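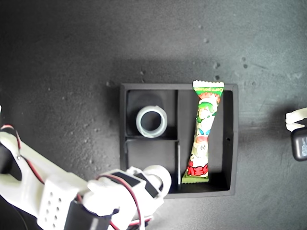

Podlow 364 Modular Drawer Liner System
Technical page, revised February 2026

The Podlow 364 is a drawer liner and divider system for office pedestals, workshop cabinets and service counters. It is made by Vurnstead and sold as a base liner with separate divider rails, end clips and label strips. The number refers to the base liner width in millimetres, which matches the internal clear width of the Akinola pedestal range and most flat-side steel pedestals of the same class.

Base liner

The liner is injection-moulded polypropylene, nominal wall thickness 2.4 mm, floor thickness 2 mm. It is supplied in two depths, 45 mm and 70 mm. The 45 mm version suits stationery drawers with a clear opening of 52 mm or more. The 70 mm version needs 78 mm. Measure the clear opening with the drawer above fitted and fully closed, as runner brackets on some older cabinets hang lower than the drawer base.

The long edges carry slots at 14 mm centres on the inside face. The short edges are plain. Slots do not go through the wall, so dust and small parts stay in the liner. Four moulded feet lift the floor 1.5 mm clear of the drawer base. The feet accept standard 10 mm adhesive pads where the liner is used in a drawer with a painted or powder-coated base.

Load rating is 10 kg evenly distributed with the drawer base supporting all four feet. The liner is not rated for use as a free-standing carry tray when loaded, and the rim should not be used as a handle.

Dividers

Divider rails are cut from the same material and are sold in full-width and half-width lengths. Full-width rails engage the slots on both long edges. Half-width rails engage one long edge and a T-clip on a full-width rail. T-clips can be placed anywhere along the rail, but a clip within 20 mm of the wall will foul the corner radius and should be avoided.

Rails are pushed down until the top edge sits 1 mm under the liner rim. If a rail stands proud, the usual cause is swarf or adhesive residue in the slot. Clean the slot with a plastic pick. A steel scriber will raise a burr, and after that the rail will not seat at all.

Rails can be trimmed with a fine-tooth saw or guillotine for non-standard layouts. Trim from the plain end only. The tabbed end is tapered and cannot be reproduced by hand with any accuracy.

Compatibility

Akinola A2 and A3 pedestals: direct fit, both depths.
Akinola A1 (discontinued): 45 mm depth only. Remove the pencil tray bracket first.
Plorora bench cabinets, 700 series: direct fit across the width. The drawer is longer than the liner, so two liners are fitted end to end with joining clips, part VP-JC.
Plorora bench cabinets, 847 series: fit with side packers, part VP-SP. One packer each side.
Timber drawers: check for square. A drawer more than 3 mm out across the diagonals will pinch the liner at one corner and the full-width rails will bow.

The 364 does not fit drawers with integral hanging-file rails. A filing insert was trialled and dropped. There are no plans to bring it back.

Temperature and chemicals

Service range is -10 to 60 degrees Celsius. The lower limit applies to the divider tabs, which lose flexibility in the cold and can snap during removal. The liner body tolerates lower temperatures without damage. For site vehicles and unheated sheds in alpine areas, set the layout indoors and leave it alone over winter.

Polypropylene is resistant to methylated spirits, isopropyl alcohol, dilute bleach and most water-based cleaners. Avoid prolonged contact with petrol, turpentine and citrus-based degreasers. These will swell the tabs and leave the surface tacky. Printed label strips are not solvent resistant and should be removed before wiping down.

Colour

Black is the stock colour. Grey is made to order with a minimum of one carton. Colour match between batches is not guaranteed, as the feedstock includes reprocessed material.

Changes in this revision

The corner radius on the 70 mm liner has been reduced from 8 mm to 6 mm. Existing rails fit both versions. Existing corner pads do not - order VP-CP2 for liners with the small dot moulded beside the part number. The drawing was checked by Ekene Danladi and the fit tests on the Plorora cabinets were carried out by Mirsad Pavlović.

The foam base mat has been deleted from the parts list. It compressed unevenly under steel parts and held oil. A ribbed rubber mat, part VP-RM, replaces it and may be cut with a utility knife.

Ordering

VP-364-45 Base liner, 45 mm, black
VP-364-70 Base liner, 70 mm, black
VP-RF Divider rail, full width, pack of 4
VP-RH Divider rail, half width, pack of 4
VP-TC T-clip, pack of 10
VP-JC Joining clip, pair
VP-SP Side packer, pair
VP-CP2 Corner pad, pack of 4
VP-RM Ribbed rubber mat

State liner depth when ordering rails, as the two heights are not interchangeable. Cartons hold 10 liners of one depth and mixed cartons are not packed. Trade accounts and freight quotes are handled by Funmilayo Briggs. Drawings in DXF format are available on request from Ifeanyi Eze - include the cabinet make and the internal drawer dimensions in millimetres.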